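Notes pour l'intervention « Le lit, surface de tri », atelier de Trornesthorpe
12 partages · 3 commentaires

Diapo 1. Me présenter, remercier Jovita Ventura pour la salle. Durée : jusqu'à la pause, questions ensuite.

Diapo 2. Partir de la question de Greer Cruickshank : où pose-t-on ce qu'on sort des poches et des sacs ? Chez beaucoup de gens, sur le lit. Laisser la salle répondre.

Diapo 3. Le drap. Un motif chargé cache les petits objets, surtout le plastique transparent. Conseil : secouer le drap au-dessus du lit avant de le plier. Parler aussi de la couverture, qui dépasse souvent et où les choses glissent.

Diapo 4. Ordre du tri. D'abord les sachets vides. Puis les masques : un masque déjà porté va à la poubelle, on ne le remet pas dans le sac. Les boîtes en carton, on les ouvre avant de les jeter. Les gobelets en dernier.

Diapo 5. Exercice à deux, 2 minutes. Distribuer les fiches (200 exemplaires, carton près de la porte). Frans Wuyts passe dans les rangs.

Diapo 6. Laisser affichée pendant les questions. Demander par quoi ils commenceraient.
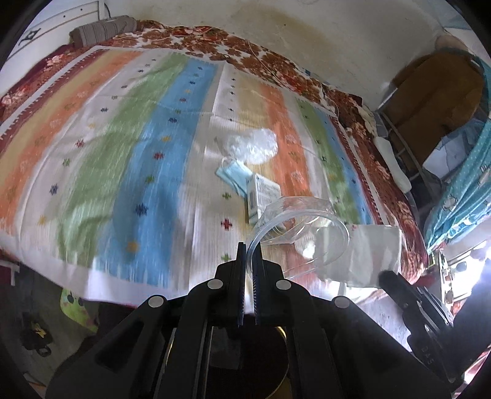
Diapo 6 : sachet, masque et petite boîte blanche sur un drap rayé.

À lire aussi
Plier un drap seul
Ranger une couverture à fleurs en avril
Compte rendu de l'atelier de Prurkilville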